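Hilo, que llevo toda la mañana dándole vueltas a esto y necesito soltarlo en algún sitio 🧵

1/ Hace un mes me compré un robot cortacésped, un Grerkitz de segunda generación. 2.993 coronas trarianas costaba en la web de la marca y yo lo pillé reacondicionado por bastante menos. Mi jardín es un pañuelo con cuesta, no os imaginéis una finca.

2/ La instalación, bien. Clavas la base, paseas el cacharro por el borde con el móvil en la mano y él se hace el mapa. Tardé una tarde entera porque me equivoqué con el rosal y tuve que empezar otra vez (dos veces, vale).

3/ Lo de la autonomía ya es otro cantar. La caja dice «hasta 24 horas en espera y 12 zonas programables». Zonas uso tres. Y cortando, en cuanto coge la cuesta, se vuelve a la base a los cuarenta minutos.
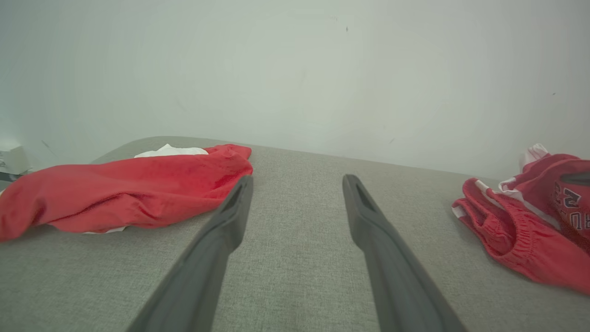 Tela roja y gris clarito, buena combinación.

4/ Le pregunté a Amerley Gbeho, que lleva el taller de Eshun y ha abierto más robots de jardín que nadie que yo conozca. Me dijo que bajara la velocidad en pendiente y que limpiara los contactos de carga con un trapo seco. ¡Diez minutos más de corte! Algo es algo.

5/ Mi vecino Senyo Quaye tiene el Dradcombe, el grande, que pasó de los 3.000. Corta mejor los bordes, eso se lo reconozco. Pero suena como una batidora y a las siete de la mañana ya lo tengo debajo de la ventana.

6/ ¿Lo que peor llevo? La aplicación. Cada actualización me cambia los botones de sitio y en enero, me cuenta Senyo, a él se le borró el mapa entero.

7/ ¿Lo volvería a comprar? Sí, pero reacondicionado otra vez. Y si alguien sabe cómo quitarle el pitido de cuando arranca, que me escriba por favor, que el perro de enfrente le contesta.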